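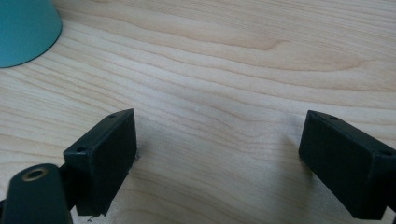
Right, small thread about a table, because I've been going on about it to everyone in the house and now it's your turn.

Pale wood, rounded corners, satin sort of finish. I found it in April at the Lorner reuse shed out past Plodumholm, lot 344, under a pile of curtains. Berkay Gökçe helped me get it up two flights of stairs and only swore once.

The grain! It goes along in these long soft waves, and in one place there's a darker streak that closes up into a stretched loop. I keep running my finger round it when I'm meant to be answering emails.

I'd planned to oil it and then lost my nerve. A neighbour says leave it alone, my mum says oil everything. If you've got a pale table and strong feelings, please tell me what you did – pictures very welcome.

Anyway, it's become the tea table. The rule is that whatever we use every day lives on it and everything else goes back in the cupboard. So far that means a basket and the metal cups. 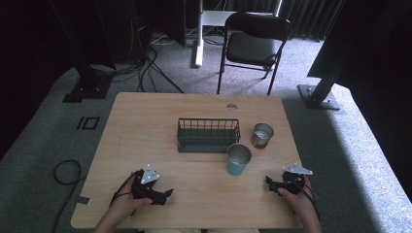
Green wire basket, teal cup, plain steel cup. The current line-up!

The teal one is my favourite. Colour on the outside, brushed steel inside, silver rim, and it's the bigger of the two so it gets the morning tea. The plain one is for water, or for whoever turns up.

Also very pleased about the round hole near the far edge. I want a little lamp on there for the dark months and the lead can drop straight through it.

Next job is deciding what goes in the basket. Berkay votes biscuits. I was thinking teabags and spoons, but I can be talked round, especially if they're the ginger ones from Mirkalus.

Will report back when I've made up my mind about the oil. Keep the advice coming, I'm reading all of it!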